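Flendale Shared Workroom
Progress report no. 2 to the Dratell fund
13 October 2020
From: Mariann Antal
Grant: 3,172 (3,000 awarded, 172 carried over from the small tools money)

Sorry this is later than you asked. I've put the main points first and the details after, skip whatever you don't need.

Where we are

Tables – mostly done. Storage – half done. Lighting – not started, see further down. Money – inside the budget, one line over, one line under, evens out.

Room has been open for use since June, part time, with the old tables still in. The new tops started going in a few weeks later, a table at a time so the sewing people and the model group always had somewhere to sit. That slowed it all down but I'd do it the same way again. Closing the room for a month would have lost us people.

Tables

The application said "replace all worktops with new." We changed that after the first visit from Rácz, who looked underneath and told us the frames were fine and most of the tops were fine too, just covered in forty kinds of old finish. So the plan became: keep what can be kept, sand back, refinish in a pale satin, new tops only where the old one was split or had gone soft at the corner. You agreed to that by email, I've got it on file.

What that meant in practice:

Old varnish came off slower than anyone thought. It clogs the paper. We went through the first box of discs on one table and had to reorder. After that we scraped first and sanded second, much better, should have done it from the start.

Sanding was all done out in the yard under the awning. Dust is the one thing the downstairs neighbors have been firm about and fair enough. Rain stopped us a good few days. No way round it.

Finish is a water based clear satin from Vesa. Two thin coats, light rub between, then a third coat on tables used for glue and paint. We tried the oil first on an offcut and it went too orange, also the smell hung about in the room for days. The satin keeps the wood pale, which matters more than it sounds – people doing small work want a light surface so they can see a dropped pin or a bead.

Edges were rounded over by hand. The old square edges were catching sleeves and leaving red lines on forearms. Small thing, most thanked-for change so far.

Wood choice for the new tops: pale, fine grained, as near to the old ones as Rácz could get. The match isn't perfect. Some boards have a lot of figure in them, long wavy lines and then a big loop or swirl in the middle, others next to them are nearly plain. We decided early not to sort for plain boards. It would have cost extra and taken longer and I can't see that it makes a table any better to work at.

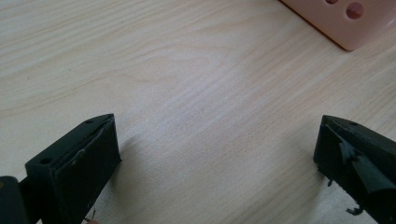

Defne Taşdemir wrote back on the draft of this report that the pale finish is lovely but she wants it on record that she asked for something darker on the paint tables, because light wood shows every ring from a jar and she gives it a year before they look tired. She'd also like to know who is going to do the recoating, and when, and out of what money.

All fair. My answer so far: the paint tables get the third coat, and from now on they get a loose cover sheet as well, which comes out of consumables. Recoating I would put down for once a year, in the summer gap, one coat after a light sand. Materials for that are small. The labor is the real question and I don't have a proper answer yet. It'll be in the next report.

We also had a go at a care sheet. It's short, it's taped inside the cupboard door, it says:

Wipe with a damp cloth, not a wet one.
No hot glue straight on the wood, use a mat.
No craft knives without a cutting board under.
Jars on a tray.
If you spill dye, tell someone right away, don't scrub.

The cutting board rule gets broken the most. We bought more boards, stacked them at the end of each table where you can't miss them, and it has got better. Not fixed.

Storage

The shelving along the back wall is up and fixed. Open shelves at the bottom for boxes, narrower ones above. We dropped the doors from the plan, partly for cost and partly from watching how the old cupboards got used. Stuff went in behind a door and was never seen again, then someone bought the same thing twice.

Still to do: labels, the thread rack, and a decision on the big paper drawers. The drawers were going to come from a school clearance and that fell through. New ones are silly money. Rácz thinks he can build a simple set from what's left over from the tables, shallow, no runners, just sliding on waxed strips. I've asked him for a price in writing. If it comes in under what we had down for the school ones I'll go ahead without coming back to you, unless you tell me otherwise.

Boxes: 39 bought, all one size, all with lids. I was against buying them all at once and I was wrong, the same size stacks and mixed sizes don't. They're nearly all in use already.

We had a clear out before the shelves went up. Took two Saturdays. Kept the fabric, kept the good yarn, let go of the dried up paint, the broken frames, a great many magazines. Some regulars were upset about the magazines. A stack of the better ones has been kept by the door for cutting up, and that has calmed things down.

Lighting

Not started. The electrician we had lined up can't come till the new year and the second quote was a lot higher than the first for what looks like the same work. I don't want to rush this and get it wrong. For now we've got clip-on lamps on the two darkest tables, they do the job on dull afternoons. One side effect of the satin finish is that you do get some shine back off the table when a lamp is set low. Raising the lamp fixes it. Worth remembering when the real fittings get chosen, so I've asked for diffused ones in the spec.

If the lighting can't be done inside the grant period I'll ask to carry that line over. Please treat this as an early warning and not the request itself, I'll do the form properly.

How the room is being used

Numbers are kept low on purpose this year, fewer chairs, more gap between them, booked slots only. Windows open, coats on. So I wouldn't compare with last year's figures, they don't tell you much. What I can say is that the morning slots fill first, the evening one is patchy, and the people who come are staying for the full slot where before they'd drift off after an hour. Could be the tables. Could be that there is nowhere else to go.

Groups using it at present: mending, model making, the card printers, and a bead and jewelry group which is new and which came to us only because they'd heard there was a decent flat surface. They'd been working on trays on their laps.

The tables get wiped down between slots. We checked that the cleaner we use doesn't cloud the finish, tested it on an offcut every day for two weeks. No change I could see. A stronger one we'd been given did leave a dull patch so that has gone back.

Money

Table work is over what we planned. Discs, mainly, plus the third coat. Storage is under because of the doors. The two come close to cancelling out. Consumables as expected. Lighting untouched. Receipts are scanned and will follow separately, there's one from Vesa missing and I've asked them for a copy. I'd rather send the set complete then send it twice.

No change to the total asked for.

What went wrong

Ordered too few discs.
Put the second coat on one table too soon after the first and it dragged. Had to let it harden, sand back, do it again. Lost most of a week on that one table.
Didn't measure the doorway before the longest top came. It went in through the window in the end, with four people and some language.
This report.

Next

Last tabletop back from the yard, as soon as there's a dry spell long enough.
Felt pads under all the table legs, floor is getting marked.
Labels and thread rack.
Price for the paper drawers.
Third lighting quote.
A plan for yearly recoating, with Defne's points answered one by one.

Things I need from you

A yes or no on the cover sheets coming out of consumables.
The carry over form, the new version, the link in your last letter didn't open for me.
A date for your visit, if visits are happening. Mornings are best, you'd see the room with people in it and the light is better on that side of the building.

Can send more on any of this. Phone is quicker than email at the moment.

Mariann Antal
Flendale Shared Workroom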